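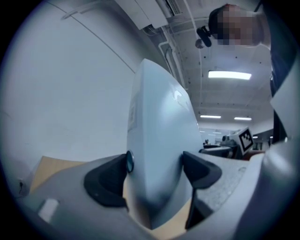 KITCHEN & LAUNDRY / Getting Labels Off Things

Filed by Riet Dijkstra

Every object that enters my house arrives wearing a sticker, and the cheaper the object, the more committed the sticker. A good knife comes with a paper sleeve that slides off. A two-dollar soap dish comes with a label that will be there when the sun burns out.

I have spent a silly portion of my adult life scraping, and these are my notes, in no order except the order I got annoyed in.

Start dry and start slow. Lift one corner with a fingernail and pull the label back over itself, nearly flat to the surface, at the speed of a person who has nowhere to be. Pulling straight up is how you get the top layer of paper in your hand and the fuzzy white underlayer still on the bowl. I know this and I still pull straight up about half the time.

Warm it. A hair dryer on medium for half a minute softens most glue. Keep it moving on plastic, especially thin plastic. I once put a permanent dimple in a salad spinner lid and it has wobbled ever since.

Soak only what can be soaked. Glass jars and glazed dishes can sit in hot water and dish soap until the label slides off by itself. Unglazed feet on pottery drink the water and take days to dry. Wood, cork, anything with a battery: no.

Oil for the gummy part. Once the paper is gone you have the gray smear, which collects lint, cat hair and eventually a personality. Rub in cooking oil, leave it 10 minutes, wipe, then wash with dish soap. Peanut butter works too, for the same reason, and leaves you with a vase that smells like lunch. Use the oil.

Rubbing alcohol is faster on glass and on most glazed ceramic. Test it first on anything painted, lacquered or see-through. Clear acrylic can go cloudy or craze into tiny cracks, and there's no bringing it back.

What to scrape with: an old plastic card, held low. Mine is a membership card for the Drornness garden center, which closed, so this is the most use I've had out of it. No steel wool on anything glossy. A razor blade is fine on flat window glass with soapy water, and a bad idea on every curve you own, because curves are where your other hand is.

Curved and shiny pieces are the worst of the lot. The label bridges the bend, the edges stick like paint and the middle bubbles, so it looks loose and isn't. Work from the two ends toward the center. Put a folded dish towel under the piece before you begin. Oil plus a glossy glaze plus a hard sink is an expensive combination.

Price stickers with little slits cut in them were designed by somebody who disliked me personally. They come off in 2 or more pieces no matter what you do. Warm the whole thing, then press a strip of packing tape over it and peel tape and sticker together. You may need a second strip and a short walk.

Fabric: put the item in the freezer for an hour, then crack the glue off with the card. Do this before washing. A dryer will bake the residue in, and then you have a shirt with a shiny rectangle on it forever. My Groen apron has one, just where it looks like I spilled something.

Books and cardboard get the hair dryer and nothing wet. If there's still tack afterward, roll a clean pencil eraser over it, or dust on a little cornstarch so the book stops grabbing its neighbors.

Labels to leave alone: anything with a serial number, a wattage or washing instructions. I peeled the one off my Nistura kettle in a fit of tidiness, and a year later I was on the phone being asked for the model number. I said it was the white one.

Next in Kitchen & Laundry: what to do about the jar lid that has been on since January.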